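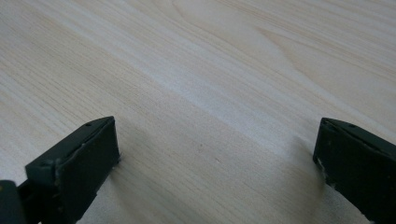 Skesdale Clear Toy Pouch with Ball Puck and Feather Wand

Item 1086 – in stock, ships from our Dranwood shop

I'll start with a confession: I put this set together for my own cat. Oh (yes, that's his whole name, my daughter was two and it stuck) had a basket full of toys by the back door and ignored every one of them, because the one he wanted was always at the bottom. So I started keeping his favorites in a clear pouch where we could both see them, and then Ye-ji at the shop wanted one for her two kittens, and then customers kept asking about hers, and now it has an item number!

What you get is the see-through pouch with white piping along the edges, the round yellow puck with a little ball inside, and the feather wand. The pouch is the part I'd buy all over again. The plastic is soft enough to fold up and push into a drawer, but it has enough body that you can prop it open on a table and drop things in with one hand. It does crease. Mine has lived in a suitcase, a glove compartment and under the couch, and it looks like it. If creases bother you, lay it flat in a warm room for an afternoon and most of them will relax.

The puck is tinted yellow and you can see the ball through it, so your cat can too, and that's the whole trick. Oh bats his across the kitchen floor at five in the morning. (Put it away at night. Please learn from me.)

The feather wand is a thin yellow wire with a fluffy white tuft on the end. The wire is springy and makes the feather bounce around in a way I could never manage with a stick and string. When you pack it, let the wire curve along the side of the pouch and don't fold it – a kinked wire never bounces quite the same again.

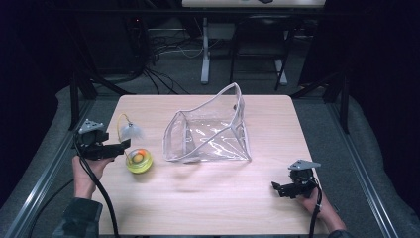
Packing it up

Open the pouch wide and set it on its side. Puck goes in first, then any loose balls, then the wand on top, feather end last so the tuft doesn't get squashed. If you have other small toys lying around, there's room for a few of those as well. I keep a catnip mouse in mine.

Cleaning

Wipe the pouch inside and out with a damp cloth and a drop of dish soap, then leave it open until it dries. No dishwasher, no dryer, and keep it off the radiator. The puck can be rinsed under the tap. The feather really shouldn't get soaked, so just shake it out.

A few things people ask me

Can I leave my cat alone with it? Not with the wand, and not with the pouch either. Feathers get chewed, and cats do love to lick plastic. Put everything up high when you're done playing.

Does it work for dogs? In-ho tried the puck with his terrier and says no, very firmly.

Can I buy just the pouch? You can! Pick "pouch only" from the menu. Fatemeh uses hers for knitting notions and Da-eun keeps crayons in one.

Do you sell replacement feathers? Yes, they're on the Mera refills page, and a new batch usually comes in around September.

Returns

You have 90 days to send it back, even if it's been played with. I only ask that you shake the fur out first. 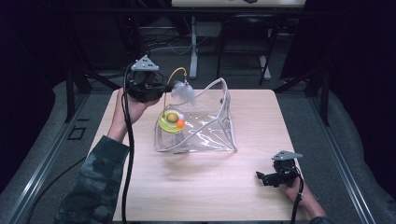

Clear pouch, partly open, with the round yellow piece. Item 1086.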